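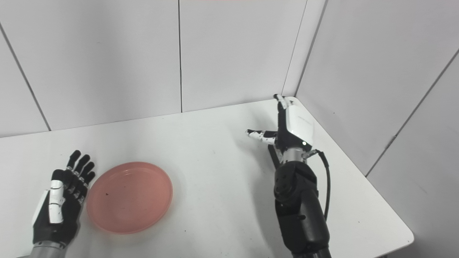 4.2 Who cries off, and when

Forfeits in amateur hockey are usually blamed on the weather, the other side or the fixture secretary, in that order. Our records from the Skekar league are less generous to the players. Of the 1325 fixtures arranged over the period, 129 were given up before the start, and in most of these the side concerned had a full eleven on paper until the evening before. Selection itself is a modest affair. It takes a captain, a pen and a flat surface, and a white table with a rounded corner and a few faint scuffs, as in Figure 1, would serve any club in the league. The trouble begins once the sheet has been filled in and the players have read it.

Captains told us that they name a player as soon as he fails to say no. We call this "silent selection" and code it separately from a firm yes. Silent selections made up a small part of the average team sheet but a large part of the sheets that ended in a forfeit. The effect was strongest in third and fourth elevens, where a captain may be picking from ten people, two of whom are his sons. 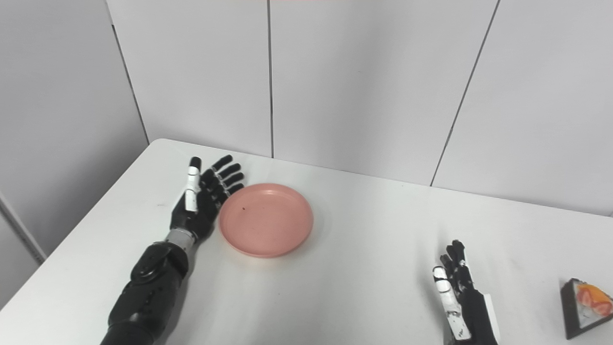

4.3 The message data

Seven clubs used Clikport to gather availability and agreed to let us read the results. This gave us 3000 messages, excluding those made up wholly of a thumb. We sorted each one as a yes, a no, a condition or a grievance. The last group was added late, after two coders had independently started one in the margin.

Conditions were the hardest to place. "Should be fine" was followed by an appearance far less often than "fine", and "should be fine, will confirm" did worse than either. Players at Paterson had a local form, "put me down for now", which their captain treated as a no and their opponents, to their cost, did not.

Clubs with a fixed reply deadline had fewer forfeits than those without. We would not lean on this too hard. The clubs with deadlines also had more players, better parking and, in the case of Nolenik, a bar that opened before the match.

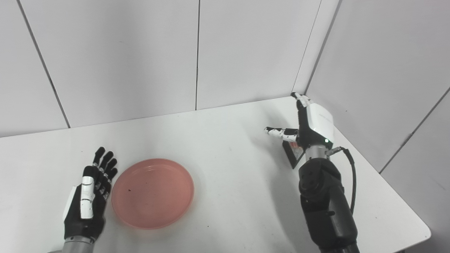
Section last revised: November 27, 2025

4.4 Travel and the away fixture

Distance mattered less than we expected. A short trip to an unpopular ground lost more players than a long one to a ground with a good tea, and the pattern held after we allowed for division. March was the worst month for away sides, which captains put down to injuries and we put down to the league table, as most places had been settled by then. 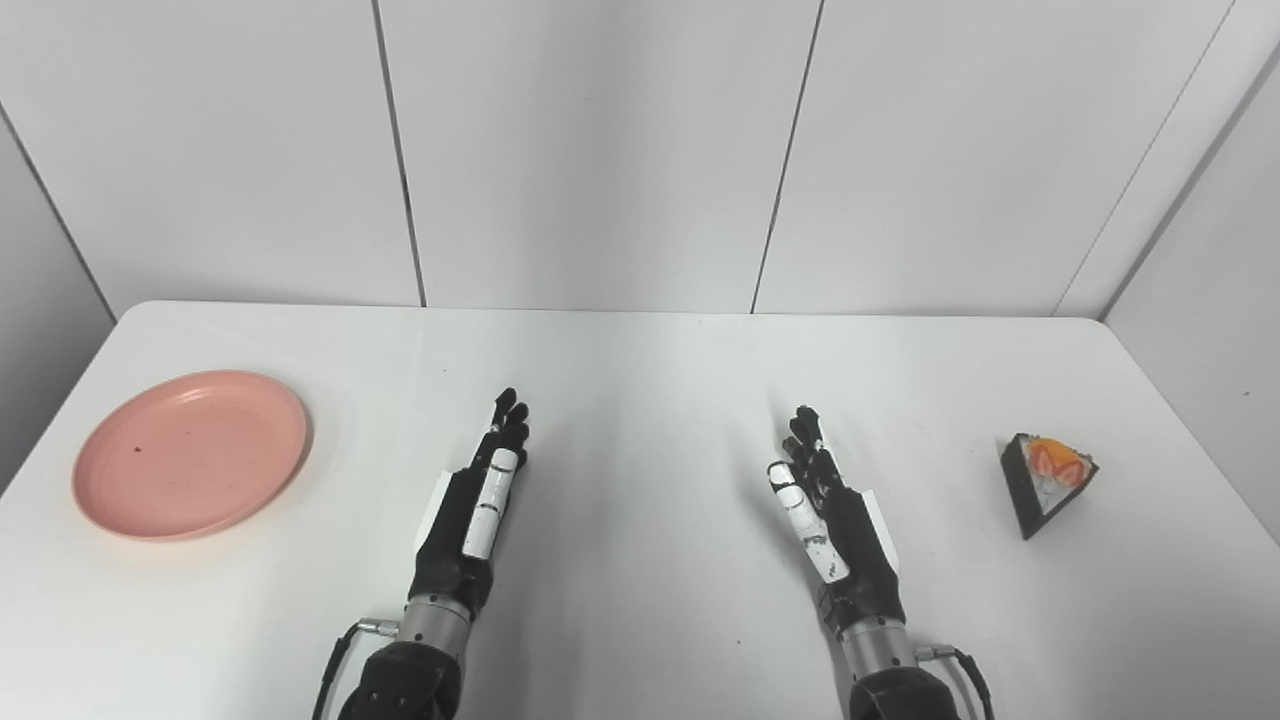

Figure 4. Round salmon-pink plate on a white tabletop.

Teas were scored by visiting captains on a five-point scale. Three captains asked for a sixth point, all of them to use on the same club. We kept to five and report the median. Home sides did not score their own, after a trial round in which every one of them came top.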